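Getting the rights to a local memoir for a small film about a gymnast?
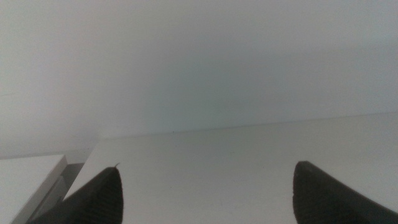
Fulgencio Valdovinos replied to my first go at this, over on the general board, by telling me that I was worrying about cameras and casting when I hadn't got the one thing I needed, a piece of paper from the person whose life it is. He was quite right and I've been fretting ever since, so I'm starting again with a proper thread and a bit more detail.

I belong to a little film group in Skorkbridge. We've made four shorts together, mostly comedies, one rather gloomy thing set on a ferry, and we've never had more than a village hall's worth of people watching. This time we'd like to do something longer, perhaps 50 minutes, about a woman from Skallmont who was a very good gymnast when she was young and very nearly went to a big international competition. She hurt her wrist a fortnight before the team was picked. She went on to coach, and half the town over a certain age seems to have been taught to do a forward roll by her.

She wrote a book about it all, which was printed by a small press called Chambi. I don't think they sold many, but it's a lovely read, very funny about leotards and early mornings and her father driving her everywhere in a bread van. The bread van chapter is what made me want to do the film in the first place. There was a second writer on the cover too, a man who used to do the sports pages for the local paper, and I gather he tidied up her tapes and put everything in order.

I've met her twice. She's charming and said "oh, do whatever you like, dear" over a cup of tea, and I came home thinking that was that. Fulgencio says it isn't, and my sister says it isn't, and now I can't sleep. So what I'd like to know is this. Do I need permission from her, or from the press, or from the man who helped write it, or from all of them? Does it make any difference that we aren't making money? We've got 1,860 pounds in the kitty and most of that is meant for hiring a gym and feeding everybody, so I can't go spending it all on a solicitor. And what about the other people in the story? There's a coach who comes out of it rather badly, and he has family still living near Endmont.

We were hoping to start filming in September, when the leisure centre is quieter. Sorry this is so long! I did try to trim it.

Marigold_Tape

Fulgencio Valdovinos

Hello again, and I'm glad you came back, as I was worried I'd sounded a bit fierce the first time. I didn't mean to put you off. I think it sounds a smashing idea for a film and the bread van alone would get me through the door.

I'm not a lawyer, so please take all this as coming from somebody who has been through it with two small films and made a mess of the first one. What I learnt is that there are really two separate things tangled up here, and it helps to pull them apart.

The first is the book. Somebody owns the copyright in it, and if your film is based on the book, using its scenes and its way of telling things and especially its words, you want permission from whoever that is. Have a look at the page near the front with all the small print on it. It will most likely have a line with a little c in a circle and one name or two. If it's her and the sports writer, then you need both of them, even if he says he only did the commas. If the name is Chambi's, you need to write to Chambi. And even if it's the two authors, write to Chambi anyway, as authors quite often sign over the film side of things when they sign with a publisher and then forget all about it. Ask her if she still has her contract. She may have to go up in the loft for it. Mine was in a biscuit tin, under the biscuits' paper, where my co-writer had put it so that it would be safe.

The second is her life, as opposed to her book. You can generally make a film about something that happened without buying the facts, because facts don't belong to anybody, at least in this country as I understand it. But you'd be daft to do it without her blessing, and you already have that, so the thing is to get it written down. People call it a life rights agreement, which sounds very grand. What it mostly says is that she's happy for you to tell her story, that she'll talk to you and perhaps lend you photographs, that you can change the odd thing for the sake of the drama, and that she won't come after you later if she doesn't care for the actress. It ought to say what she gets in return as well. With a budget like yours that might be a small sum and her name in the titles and a good seat at the first showing. Do give her something, even if she waves it away.

As for not making money, I'm afraid it doesn't let you off. It does make people kinder, though. When I wrote to a publisher for my second film I told them exactly how little we had, to the penny, and they let us have a two-year option for almost nothing. An option, in case you haven't met the word, is where you pay a little now to hold on to the right to make the film, and only pay the rest if you go ahead. I'd ask Chambi for one of those. Be plain about where you'd like to show it, too. If you want to send it to festivals or put it online, say so from the start, as a permission for one night in the village hall won't stretch to that and it's horrid having to go back and ask again.

On the coach, I'd be careful. Just because something is printed in her book doesn't mean you're safe repeating it. Is he still alive? I couldn't tell from what you wrote. If he is, I'd change his name and plenty about him besides, or roll him together with one or two others to make a new person altogether, or leave the worst of it out. If he has died then the law is much less of a worry, but his family would still be sitting in the same chip shop as you. We had a falling-out like that in my town over an uncle in a brass band and it went on for 3 years.

Do get everything in before you book the gym! I know September feels a long way off but publishers can be terribly slow in the summer.

pobble_and_sons

You don't need any of that for an amateur thing. Just change her name and say "inspired by true events" at the start. That's what they all do.

Hattie by the weir

I'd go gently with the answer just before mine, I'm afraid. Changing the name might help a bit if you were making up a new story about a different gymnast, but Marigold has said she wants the bread van and the wrist and the father, and everybody in Skallmont would know who it was in the first minute. Putting "inspired by" on the front doesn't give you a permission you haven't got. And why would you want to change her name, when she's so pleased about it?

Fulgencio has covered nearly everything, so I'll only add a few things from the side of someone who has done the clearances for a community drama group for a good many years (plays mostly, but the letters are much the same).

Write to the press first and keep it short. My first letters used to be two pages long and I'd get no reply at all. Now I say who we are, what the book is, what we'd like to do with it, how long the film will be, where it will be shown and what we can pay, and I ask who I ought to speak to if it isn't them. It fits on one side. If Chambi has closed down, which does happen with the tiny ones, don't take silence for a yes. The rights often go back to the authors when a press folds, but it depends what the contract says, so you're back to the loft again.

Talk to the sports writer separately and soon. I say this with some feeling. Co-authors can be touchy if they hear about things second-hand, and he may have been waiting years for someone to ring him up about that book. Take cake.

Then there's the old competition footage. You didn't mention it, but everyone who makes a sports film ends up wanting some, and it isn't hers to give you even if she has it on a tape in the sideboard. Whoever filmed it or broadcast it will usually have the rights, and the fees can be eye-watering for a group your size. We once wanted a very short clip of a swimming gala and ended up doing it with a radio commentary that one of our members wrote himself, and people said it was the best bit of the evening. The same goes for the music she performed to. If it's a recording, you'd need leave to use it, and I'd have somebody play you something new on a piano instead.

About the solicitor, you may not have to spend very much. Draft the agreement as best you can in ordinary words, then pay for an hour of someone's time to read it over. Ask if they've dealt with publishing or film before, as the nice man who did your house sale probably hasn't. And suggest to your lady that she shows it to someone of her own too, a niece or a friend with a sensible head. It's fairer on her, and it'll stand up better later on.

Marigold_Tape

Oh, thank you all so much, I feel a great deal better even though the list has got longer. I've looked inside the front of the book and it's both their names, hers and his, so I've left a message for him this afternoon and I'm writing to Chambi tonight, on one side only as instructed. The coach died quite some time ago but I think I shall make him up from scratch all the same – I see his daughter at the library.

I hadn't given the music a thought. She did her floor routine to something from a big musical and I'd already pictured the whole ending to it, so that's a bit of a blow, but our ferry film had a girl on the accordion who was ever so good and I might just ring her up. Will report back when I hear from the press.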